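10/2/18

Started on the fruit task this morning. Eliseo wanted 92 good runs by dinner, which was never going to happen with the grippers as stiff as they are. I did the first 24 alone, then Giorgia Costa came over from Rodthorpe and took a turn. She is faster than me but squeezes too hard, and I had to throw out 4 of hers.
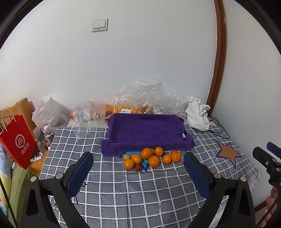 Oranges at the front of the purple towel, grippers open.

The small fruit is the trouble. The oranges I can do without thinking, but the little red one needs the tips nearly closed before I go in. I tried coming at it from the side and that went better.

Total for the set is 455 now. Eliseo says the Cleketow people want the stars moved between runs, so I'll do that tomorrow. My wrist hurts. Copied everything to the second drive before bed.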